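Fruit Bowl Questions, Kusville Kitchen Pages

Does it have to be a bowl?
No. A big plate with a raised rim works, and nothing goes to mush unseen at the bottom.

What goes on first?
The largest citrus. Start with plums and you'll be chasing plums.

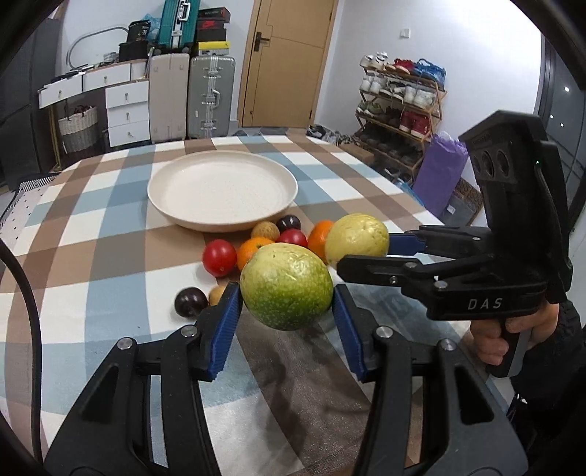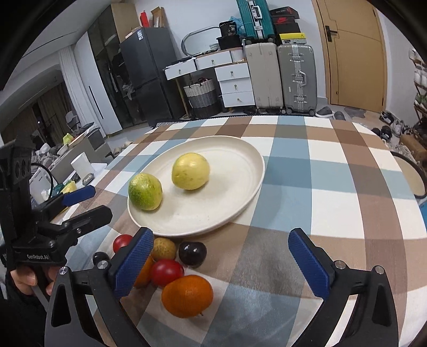
Citrus, plums, tomatoes and a plate on the checkered cloth.

Are tomatoes allowed?
We've had 39 emails on this. Yes. Please stop.

Should I wash everything beforehand?
Wash it when you eat it. Damp plums sulk.

How long will it all keep?
Plums go first, oranges last. Give a hard kiwi 6 days, then squeeze it again.

Can I put bananas on top?
You can. They'll ripen the rest whether you asked or not.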